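# 거실에서 보낸 목요일 오후

지난달에 이사한 집 거실을 드디어 좀 치웠어요! 정리하는 날이라고 해 놓고 반은 누워서 쉬고, 반은 음악 틀어 놓고 수다 떨고… 저희 집은 늘 이런 식이에요. 그래도 곱슬머리는 언제 봐도 부럽습니다. 제 머리는 비만 오면 축 처지거든요.
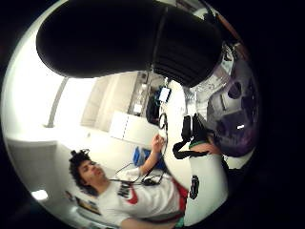

책은 모두 182권이었어요. 에프티키아가 색깔별로 꽂자고 우겨서 한 번 꽂았다가, 시집을 못 찾겠어서 도로 작가 이름순으로 바꿨습니다. 덕분에 두 시간이 그냥 날아갔어요 ㅎㅎ 졸릴리스에서 산 선반은 나사가 하나 모자라서 맨 아래 칸은 아직 비워 뒀고요.

그리고리스는 저녁 무렵에 빵을 들고 왔는데, 상자 접는 건 하나도 안 도와주고 창가 자리부터 차지했어요. 그 자리가 해 질 때 제일 좋긴 해요. 커튼은 아직 못 골랐어요. 미르토프 카탈로그에서 봐 둔 초록색이 마음에 드는데 340센티미터짜리는 주문하고 한참 기다려야 한대요. 11월 전에는 달고 싶은데 말이죠!

다음에는 부엌 차례예요. 컵 짝부터 맞춰야 해요.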